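Chapter 9
Sound: Waves You Can Hear

In this chapter you will learn
how a vibrating object makes a sound wave
why sound travels at different speeds in different materials
how frequency, wavelength and speed fit together
what your ears and brain do with two slightly different signals

Key words: vibration, compression, rarefaction, medium, frequency, wavelength, amplitude, echo

The harbor wall at Gadport

On a freezing morning in February, Byung-chul Sun took his physics class down to the old harbor at Gadport. He had them stand at a painted mark on the quay, facing the great stone wall on the far side, and told them to be quiet. Then he banged two blocks of wood together, once, as hard as he could.

The class heard the bang. They waited. And then, small and clear, it came back to them across the water!

The wall is 331 meters from the mark. The air that morning was at the freezing point, and the echo took two seconds to return. If you can see what those facts tell you about the speed of sound, you are already thinking like a physicist. If you can't yet, don't worry – we will work through the numbers together in Section 9.2, and by then you will be itching to try it with a wall of your own.

What is it that crosses the water? It can't be the air next to the wood blocks, or the class would have felt a ferocious wind. Each bit of air moves only a tiny distance, bumps the air beside it, and swings back. The push is what travels. Where the air is squeezed together we have a compression, and where it is spread out we have a rarefaction. A sound wave is a train of these, one after another, moving away from whatever made them.

Try this first

You need a long metal spring toy, a partner and a smooth floor. Stretch the spring between you. Give your end a quick push toward your partner and watch the bunched-up part run along the coils. Tie a scrap of red yarn to one coil and do it again. Where does the yarn end up? Write down what you notice before you read on, and keep your notes for Section 9.1.

High notes and low notes

Put your fingers lightly on your throat and hum. Now slide the hum up as high as you can. The buzz under your fingers changes, and so does the note. The number of vibrations each second is called the frequency, and we measure it in hertz (Hz). A tone of 800 Hz is easy to whistle. A tone of 2000 Hz is a good deal higher and can sound quite piercing if it is loud.

Both tones cross a room at the same speed, and that is a lovely thing when you stop to think about it. Imagine a brass band where the tubas reached you later than the trumpets! Music in a large hall would fall to pieces. The speed is set mostly by what the sound is traveling through and how warm it is. What changes between the two tones is the wavelength, the distance from one compression to the next. Higher frequency, shorter wavelength. You will use this idea in nearly every section of the chapter, so it is worth saying out loud a few times.

Two ears are better than one

Close your eyes and ask a friend to snap their fingers somewhere near you. You can probably point straight to the spot. A sound from your left reaches your left ear a tiny fraction of a second before your right one, and for many sounds it is a little louder there too. Your brain compares the two and gives you a direction, all before you have had time to think about it.

Listening gear can play the same trick by sending a slightly different signal to each ear. We will come to that in Section 9.5, along with the problem of unwanted noise and a very neat way of canceling it with more sound.

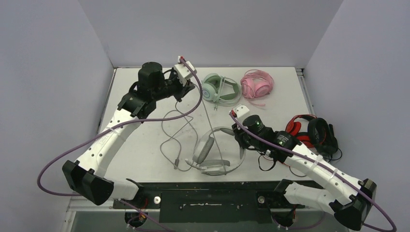
Before you start Section 9.1, turn to page 244 and look over the notes on waves in water. Ripples are slow enough to watch, and much of what you learned from them will help you with waves you can't see.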